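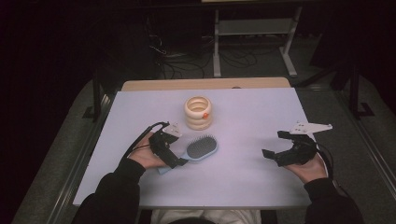
Figura 1. Las dos pinzas de mano sobre el tablero, con el cepillo y la torre de anillas.

Puesta a punto y mantenimiento del puesto de pinzas Murnodo
Memoria del proyecto de segundo curso, entregada el 2019-05-04

Cuando elegí este proyecto pensaba que me iba a pasar el cuatrimestre programando, y al final he pasado bastante más tiempo con una llave Allen en la mano que delante del teclado. No me quejo, ¡me lo he pasado muy bien! El puesto Murnodo es una mesa con dos pinzas iguales que se manejan con las manos, una en cada una, y que van registrando cómo se abren y se cierran mientras coges objetos de casa. Mi parte era dejarlo montado de forma que cualquiera del curso pudiera sentarse y usarlo, y escribir cómo se cuida. Lo que hace luego el grupo de programación con los datos va en otra memoria.

1. Cómo estaba al empezar

El puesto lo heredamos del curso anterior con una hoja de instrucciones que se refería a una versión más vieja (los conectores ni siquiera coincidían). La pinza izquierda cerraba con un poco de juego y la derecha perdía la conexión cada dos por tres. Además la mesa de madera tenía vetas y brillos que al programa de seguimiento, que se llama Catcombe, le sentaban fatal.

Lo primero fue el tablero. Probé con una cartulina grande pegada con cinta y duró dos tardes, porque con el roce de los antebrazos se iba levantando. Después pusimos un tablero liso de un tono muy claro, un poco más pequeño que la mesa, y ahí se quedó. Se limpia con un paño apenas húmedo y nada más: el alcohol le deja cercos, lo sé porque se los dejé yo.

2. Las placas blancas

Encima de cada pinza va una placa blanca en ángulo, acabada en punta. Parece una tontería, pero si una se afloja medio milímetro las medidas de ese lado salen torcidas y te vuelves loca buscando el fallo en el código. A mí me pasó durante una semana entera. Ahora el repaso es siempre el mismo: se sujeta la pinza cerrada, se intenta mover la placa con el pulgar y, si hay cualquier movimiento, se sacan los tornillos, se limpia la rosca y se vuelven a apretar en cruz. Con fijador flojo, por favor, del fuerte no, que luego no hay quien los saque.

3. Los cables

Este ha sido el capítulo largo. El cable sale por detrás de cada pinza y al principio los teníamos tirantes, así que cada vez que alguien estiraba el brazo hacia el fondo de la mesa tiraba del conector. De ahí venían los cortes de la derecha. La solución fue dejar un bucle con holgura junto a la mano y no sujetar nada con bridas hasta bien lejos de la pinza. Cambié también el conector derecho, que tenía un pin doblado. La primera soldadura me quedó horrorosa -- una bola, vamos -- y la segunda aguanta desde entonces.

Para comprobarlo preparé una prueba muy simple: 100 aperturas y cierres seguidos con el brazo en posiciones distintas, mirando el contador de cortes. Antes de tocar nada salían 13 cortes en la pinza derecha. Con el conector nuevo y el bucle salieron 2, y los dos con el codo muy levantado, que es una postura que en la práctica casi no se usa.

4. Juego y calibración

El juego de la pinza izquierda venía del eje de uno de los dedos. Se desmonta la tapa, se cambia la arandela y se vuelve a montar con una gota mínima de grasa Premach, que era la que había en el taller. Ojo con pasarse, que la grasa acaba en los objetos.

Después toca calibrar con el programa Hao: pinza cerrada del todo, pinza abierta del todo, y guardar. La lectura va de cero a 2000 y si abierta no llega arriba es que algo roza. Calibro siempre las dos aunque solo haya tocado una, por costumbre.

5. Objetos de prueba

Como comprobación final uso el cepillo de pelo y la torre de anillas. El cepillo tiene el mango azul claro y se coge por ahí con una pinza; si hay juego se nota enseguida, porque gira dentro de los dedos. La torre es más agradecida para ver si las dos manos se coordinan, sujetando con una y levantando la anilla de arriba con la otra. Dejo los dos siempre en la caja del puesto.

6. Lo que queda pendiente

Me habría gustado ordenar la maraña de cables que hay en el suelo detrás de la mesa, pero no llegué. También falta una pieza de repuesto para el eje izquierdo, que está pedida y debería llegar en July según la web del proveedor (la copio tal cual, estaba en inglés). Quien siga con el puesto tiene la hoja de mantenimiento nueva en el cajón y el conector viejo en una bolsita, por si quiere ver cómo quedó el pin.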